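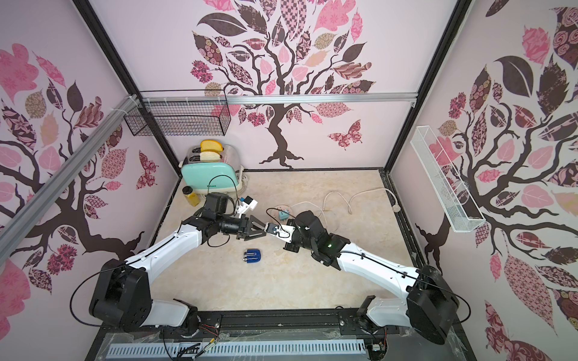

My mother sold the house in Hivatville in October, and I came by the night bus to help her pack the small things. The large things had left before me, on a truck from the Torko company. She had kept the corner with the pink walls for the end, because she loved the trees on them, and because she would not travel without breakfast. In the mint-green toaster there were two slices of bread, the rear one golden brown and the front one pale. It had always toasted like this. My father used to take the pale slice and say that he preferred it, and I was thirty before I understood that he did not.

"You eat first," my mother said. "After, we will pack."

I ate the golden one. She looked at the cables on the table and sighed. Each cable had to find its own machine again, and neither of us remembered the marriages.
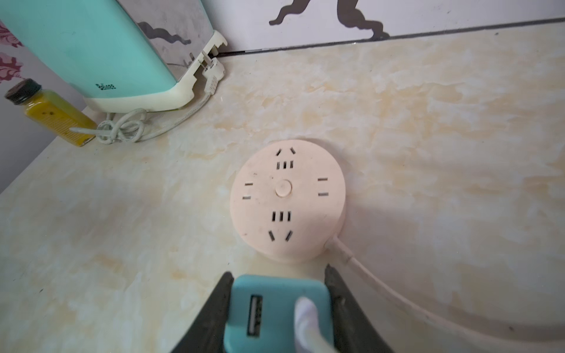

"Where do we put the cables?" I asked.

"In the box with the towels, so they do not scratch anything," she said.

I wound the first one around my hand, as she had taught me, and tied it with kitchen string. She wound the next. It was slow work and we did not speak much. On the street a car stopped, then went away, and both of us had lifted our heads. 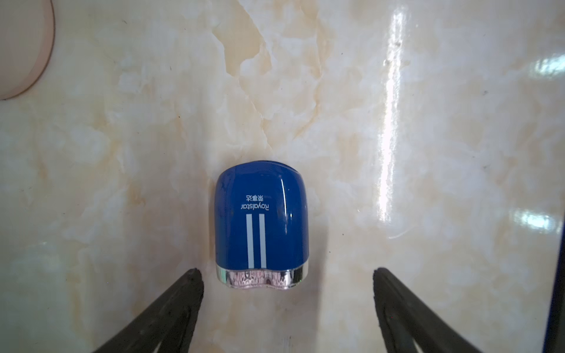 Gestilville Stories, Issue 31, page 13

The shaver was the thing we had both avoided. It was blue and very shiny, with two white stripes, and it looked like a small racing car. My father had bought it in the Majumder shop beside the station, after he had used the same razor for many years. He used it for 6 weeks.

"You could take it," my mother said.

"I have one."

"I know that you have one."

She wrapped it in a sock. Then she took it out of the sock and pressed the button, and it made its noise, quite loud in that room. We listened until she pressed the button again.
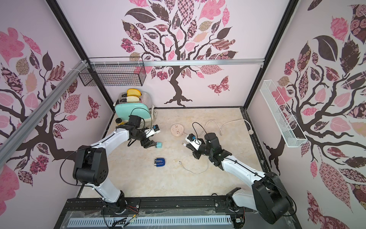 "It still has power," she said, and she wrapped it for the second time, in a better sock.

We closed the towel box and wrote CABLES on it. I asked her if she wanted to keep a piece of the wallpaper, because it would be easy to cut one from behind the door. She thought about it for a long time. Then she said that the new people had a little girl, and that the girl had already chosen which tree was hers.

The toaster had to travel on my knees. There were still crumbs in it, and at every turn of the road I could hear them move.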